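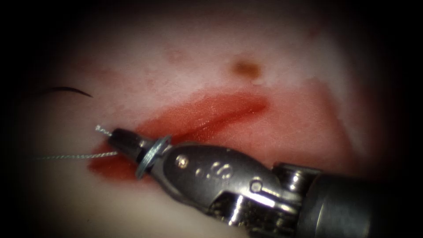 Pale pink pad, long red cut, and a curved black needle up out of the way.

Practice pads, thread and a lot of little snippy bits

2026-08-23

Right, the suturing post. A few of you asked for it after I mentioned in the kitchen clear-out post that I had a whole drawer of practice gear, and then I promptly wrote about tomatoes instead. Sorry! It's been a busy winter and I've been on earlies, and by the time I get home all I want to do is sit down with a cuppa and not look at anything resembling skin.

For anyone new, I'm a vet nurse going back to study, and I practise stitching on synthetic pads. They're squishy, they're a sort of corpse pink, and they come with wounds in them. My family has banned them from the dining table during meals, which I think is fair enough.

I've gone through a fair few brands now. The first ones I bought were so stiff you could have resoled a boot with them. The needle would go in, and then it would stop, and you'd push, and it would come out somewhere in the next suburb. I thought I was just hopeless at it. Then I tried a classmate's softer pad and suddenly my bites were landing more or less where I wanted them, so do have a go on someone else's before you decide you've got no hands.

The one I keep going back to is the Nellness pad, the medium one. It was $70 from Kazemi, the little medical supply place near the hospital with the terrible parking. Seventy dollars for a slab of pretend flesh made me wince a bit, I won't lie, but I've had it since November and it's still going. What I like is the red bit in the middle. A lot of the cheap pads are one colour the whole way through with slits cut in them, and when you're tired you can't see where the edge of the cut is. With a good broad patch of red around a darker slit you can see straight away if you've picked up the edge or if you've just been stabbing about in the middle of it.

They do get grubby. Mine has stains I can't explain and one I can (soy sauce, see dining table ban above). I used to scrub at them with dish soap and all that did was make the surface tacky, and then it picked up every bit of fluff in the house. Now I give it a gentle wipe with a damp cloth, pat it dry and put a bit of cornflour over it if it feels sticky. The marks stay. I've stopped minding. You get to know your pad a bit like you get to know a chopping board, and I quite like having a spot to aim near.

Needles next. All the ones I use are curved, and the thing that took me longest to learn was where to put the thing down. I'd finish a throw, set the needle down near the wound, go looking for my forceps, and then not be able to find it again. Or I'd find it with my thumb. So the habit I've been drumming into myself is that a needle that isn't being used goes up on the far part of the pad, well away from the cut, on the pale stuff where the black shows up. Silver needles are prettier but I lose them constantly. Black ones on a pale pad, I can spot from across the room even without my glasses.

And please, please get a sharps container. Even for practice. I used an old jam jar for the first few weeks and then one day I knocked it off the bench, and I was finding needles with a fridge magnet until bedtime while the dog sat shut in the laundry howling at the injustice of it all. A proper tub costs next to nothing.

Now, thread. This is where I turn into a bore, so skip ahead if you're only here for the cleaning tips. 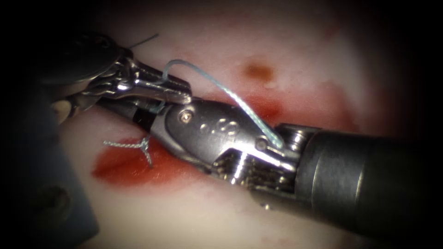

Turquoise thread, looped round the silver. The short greyish-white bit is down on the pad.

I do love a blue. There's something about a light turquoisey blue against all that pink that makes a loop easy to follow, and loops are where I come unstuck. When you're wrapping thread round metal and everything is shiny, a white or grey thread just vanishes into the glare. I did a whole evening with a pale grey one once and I swear I tied half of those knots by guesswork. I've kept the grey in the drawer but it's my "feeling cocky" thread now.

The blue I buy is Sorkness, the twisted kind, on a spool. (They do a smooth one as well, and it's lovely and slippery and comes undone if you look at it the wrong way. Save it for when your knots are good!) Twisted thread has a bit of grab, so the first throw stays put while you set up the second. If you're just starting out, that little bit of friction is your best friend. The downside is it goes fuzzy if you drag it back and forth too much, and once it's fuzzy it catches on everything. Cut it off and start again. I'm a terrible one for trying to get one more knot out of a ratty piece and I always regret it.

Length matters too. Everybody cuts too long at the start - I certainly did, great big swooping armfuls of the stuff, and it ended up under my elbow, in my tea, round the dog. Then I overcorrected and cut it so short I had nothing to grab. These days I cut a piece, look at it, and take a bit more off than feels comfortable. And I keep the tail short! A long tail gets pulled into the loop and then you've got a bow, like a shoelace, and you have to sit there feeling silly while you pick it out.

The wrap itself I find goes better when I slow right down on the curve. You want the thread to come up and over in a nice easy arc and then fall round the metal, not get yanked. If I'm pulling, I've already stuffed it up somewhere. Let it be loose, get hold of the tail, then snug it down flat. I tell myself "over, round, fetch the tail" under my breath, which has led to some looks on the train.

I kept a tally in the back of my diary for a while, little fence-post marks, and I'd set myself 3000 knots before the end of the year. Ambitious! I gave up the tally at 200 when I worked out I was doing them fast and rubbish just to make the marks. Now I do a session until they start getting worse and then I stop. Some nights that's an hour and some nights it's ten minutes and a biscuit.

The other thing I've changed is the light. I had an enormous bright lamp aimed right at the pad, thinking more is better, and the middle of it went so white I couldn't see the surface at all. It gave me a headache as well. I've swung it round to the side and dropped it lower, and now the cut has a bit of shadow in it and you can see how deep you're going.

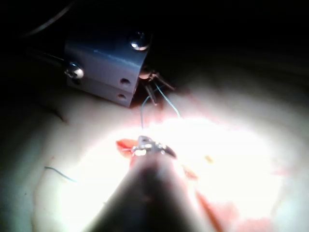 The cut edges are what go first on any pad, by the way. You start with a nice crisp slit and after enough bites the sides begin to tear, and you get raggedy little flaps where the stitches have pulled through. I used to throw a pad out at that point. Don't! A torn edge is really good practice, probably better than a neat one, and I wish I'd kept my first couple. Animals do not present with tidy straight lines drawn on them. Have a go at taking your bite further back from the edge where there's still something solid to hold, and don't tighten so hard. Most of my tearing came from hauling on the thread as if I was doing up a hay bale.

What really kills a pad is letting it slide about. If it shifts while you're pushing the needle in, you twist your wrist to chase it and the needle drags sideways and rips. I've tried a wet tea towel underneath (soggy), double-sided tape (took the varnish off a side table, still in trouble) and a tray from Zovureck with a raised lip, which was on special and is quite good, although my pad is a smidge too wide and bows up in the middle. A scrap of that rubbery mesh you put under rugs does the job nearly as well for a couple of dollars.

Clean-up. Bits of thread get EVERYWHERE. They lie there on the pad looking harmless, then you lean across and they're on your sleeve, and then they're in the butter. I do a quick pick-over with tweezers at the end, roll a lint roller over the table, and check the bottoms of my socks. Offcuts go in a little lidded tin. I found a blue one plaited into the dog's tail last week and she'd been for a walk and everything.

Storage is simple. Flat, in a zip bag, out of the sun, nothing heavy on top. I left one folded over in the boot over summer and the crease never came out, so that side of it is now a hill. I've been stitching over the hill and I don't hate it.

A couple of you wanted to know what it costs to get going. You can do it for not very much if you skip the kits. Kazemi had one with 31 pieces in it, and I've seen what's inside, and a lot of it is tiny scissors you'll never pick up. Get a decent pad, a needle holder, one pair of toothed forceps, scissors that close properly and some thread in a colour you can see. Borrow the rest.

Next time I'll do the needle holders, if I can get the pair I lent out back before then. And I do still owe somebody the green tomato relish recipe - it's coming, I just have to find which notebook it's in.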